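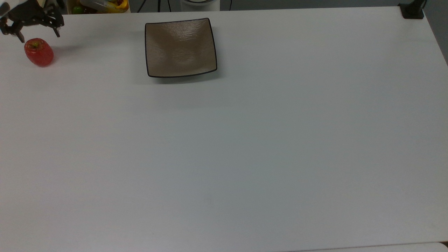
Fenna Van Hecke asked in February whether the fruit in this collection should be listed by variety or simply by kind, and whether a plate should count as tableware when nothing is served on it. Both questions are settled below, and her wording has been kept in the entry rules where it was clearer than the original.

Grolness Table Settings: Data Card

Summary

Grolness is a collection of 464 records of fruit and tableware set out on plain tabletops. It is maintained by the Testa reading room for household studies and is intended for people who compare how small items are laid out before a light meal or a snack. Each record consists of a picture and a short written entry.

Contents

Entries cover whole fruit, plates, bowls and cups. The simplest settings pair one fruit with one dish, such as a red apple and a square, shallow plate in beige or light taupe with a thin dark rim. White tabletops are preferred for the core set. Patterned cloths are accepted in the supplement, which holds 44 records and is indexed separately.

Entry rules

Fruit is recorded by kind and main color. Variety is left blank unless the contributor supplied it in writing. A color patch near the stem, such as yellow on a red apple, goes in the notes field and does not change the main color.

Plates are recorded by outline, depth, body color and rim color. An empty plate is still tableware. Rounded corners do not make a square plate round - the outline field takes the overall shape. Material is entered only from a maker's mark or a contributor's statement.

Position is given in words relative to the other items on the table. Distances are not recorded.

Fields

record_id: running number, never reused
surface: color and finish of the tabletop
fruit: kind and main color
dish: outline, depth, body color, rim color
notes: free text, up to 100 words

Review

Every entry is read by two people. Nathalie Kuipers and Dirk Kramer reviewed the core set, and the supplement was reviewed by Roos Brouwer. Where the readers disagreed on a color name, the more general name was kept. Beige and light taupe proved the most frequent source of disagreement, and either term may be used in a search.

Known limitations

Apples are heavily represented. Soft fruit is nearly absent, and cut fruit was excluded from the start. The 24 records received from Flulport use an older field order and should be converted before they are merged with other entries.

Corrections

Corrections should be addressed to Annelies Verbruggen at the Testa reading room and should state the record number and the field concerned.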